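Erolberg Open

The Erolberg Open is an amateur boxing tournament held each January in the town of Rastmont. It is run over three days by the Bergmann Boxing Club.

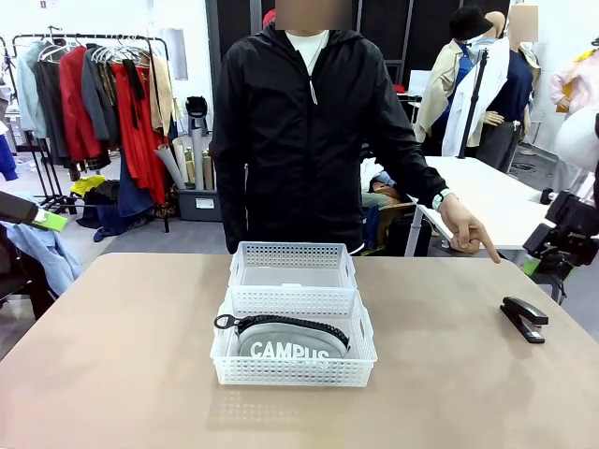
Two perforated plastic baskets on a table

Format

The tournament is a single-elimination event. Each weight class has a bracket of up to 16 boxers, with byes given in the first round when a class does not fill. Bouts are three rounds of three minutes for men and women in the elite division, and three rounds of two minutes for juniors. Boxers are weighed on the first morning and again on each day they compete.

Seeding was introduced in the fourth edition. The top four entrants in a class are placed in separate quarters of the bracket, and the rest are drawn by lot. Boxers from the same club are kept apart in the first round where the numbers allow it.

Scoring follows the ten-point must system, with five judges at ringside. In the first two editions only three judges were used, and a tied card was settled by the referee. That rule was dropped after complaints about a junior final.

History

The Bergmann Boxing Club began the event as a one-day club show with 11 bouts, all of them between boxers from Rastmont and the neighboring valley. The name comes from Erolberg, the hill above the town, where the club used to hold its morning runs. The show became an open tournament the next year, when entries were accepted from outside the district.

The women's division was added in the third edition with two weight classes, and now has five. One edition was shortened to two days by heavy snow, and the semifinals and finals in the lighter classes were boxed on the same day with a gap of six hours between them. Current rules do not allow this.

Venue

Bouts take place in the main hall of the Rastmont sports center, in a single ring measuring 20 feet inside the ropes. Earlier editions used the gymnasium of the Jesus parish school, which had a smaller ring and room for one row of seats on the stage side. The parish gymnasium still serves as the warm-up hall, and a covered walkway connects the two buildings.

Eligibility

Elite entrants must be at least 19 and hold a current medical card. Junior entrants must be 15 or 16 on the day of the first weigh-in. Novices with fewer than five recorded bouts may enter a separate division, which has no seeding and awards no team points.

Team award

Clubs earn three points for a title, two for a losing finalist and one for each losing semifinalist. The club with the most points receives the Bergmann Cup. The highest total recorded is 21 points, by the host club. If two clubs finish level, the cup goes to the one with more titles, and if they are still level it is shared.

See also

Amateur boxing
Single-elimination tournament
Sport in Rastmont

Last edited 2/1/23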